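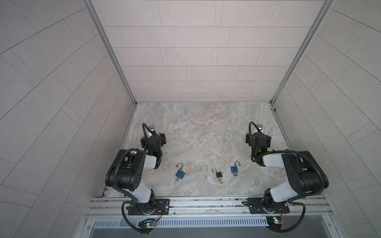 Photo: Pasichnyk

Oct 14, 2026
By a ward pharmacist, Gedwood

Journal club at lunch, the Nikberg paper on early vitamin C in septic shock. Second time this year somebody has brought us a vitamin. The abstract says fewer days on pressors. Then you get to the table and it's 101 patients at one hospital, and the difference is less than a day. They screened 2968 charts to find them, so I'd like to know who got left out and why. The paper gives that one line.

Three of the authors also sit on the advisory board at Panovholm. Maybe that means nothing. It was in very small print.

The residents liked it. One asked if we could add it to the order set, and I said not on my account – kidneys were barely mentioned, and the creatinine values stop at day 3. I've read enough of these since September to be tired of them. Asked for the supplement. It's 32 pages, and I'm on page six with cold tea.

Must call about the Friday shift.

We use cookies to improve your visit. Accept or manage settings.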